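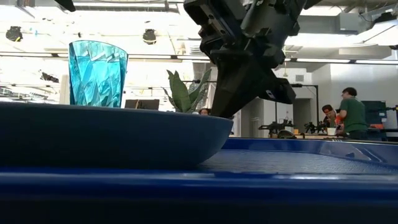 Nhung Lương
Plastics Processing, Handout 2. Revised 17 May 2024

Molded Tableware: Shape, Wall and Cooling

Scope

These notes cover open-topped household parts such as cups, bowls and trays made by injection molding. Blow molding and thermoforming are handled separately in August. Read the section on polymer families first; the terms amorphous and semicrystalline are used without definition.

Wall thickness

Cooling time rises with the square of wall thickness. A wall twice as thick takes four times as long to cool, other conditions being equal. Designers therefore keep the wall as thin as stiffness allows and add stiffness through shape. A rolled or raised rim does most of this work on a tray. Without one, a large flat floor tends to twist as it shrinks.
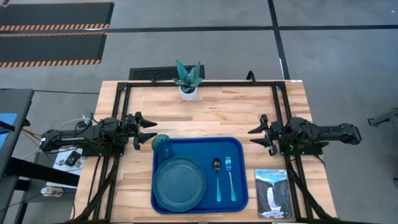 Blue tray with rounded corners and a raised rim; translucent faceted cup at upper left.

Keep changes in thickness gradual. Where a thick section meets a thin one, the thick section freezes last and pulls material inward. The result is a sink mark on the outside or a void on the inside. Sinks are easy to see on glossy surfaces and harder to see on textured ones.

Draft

Side walls are tapered so that the part releases from the core. One degree per side is a common starting value for smooth walls. Texture needs more, in proportion to its depth. Facets on the outside of a cup count as texture for this purpose unless every face opens in the direction of draw.

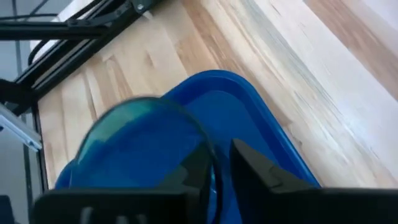

Shrinkage

Amorphous resins (polystyrene, SAN, polycarbonate) shrink little and fairly evenly. Semicrystalline resins (polypropylene, polyethylene) shrink more, and the amount depends on cooling rate and flow direction. Lids are the usual trouble spot: lid and container may come from different tools and resins, and the fit must hold for both.

Worked case: Oltov bowl

Ryan Kettle's group sorted a trial run of 4,000 bowls. Of these, 1,166 were rejected for warp at the rim. Melt temperature was held at 200 °C throughout.

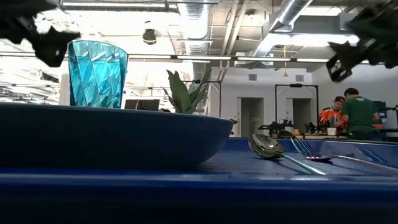 The reject rate is 1,166 / 4,000, or 29.2 percent. Core and cavity cooling lines were fed in series, so the core ran warmer than the cavity. The inside of the wall froze later and the rim was drawn inward. Separate feeds are the first correction to try. Longer hold pressure is the second, and it adds to cycle time.

For the next session, sketch the cooling layout for the bowl and mark the last point to freeze. Submit sketches to Thư Đỗ.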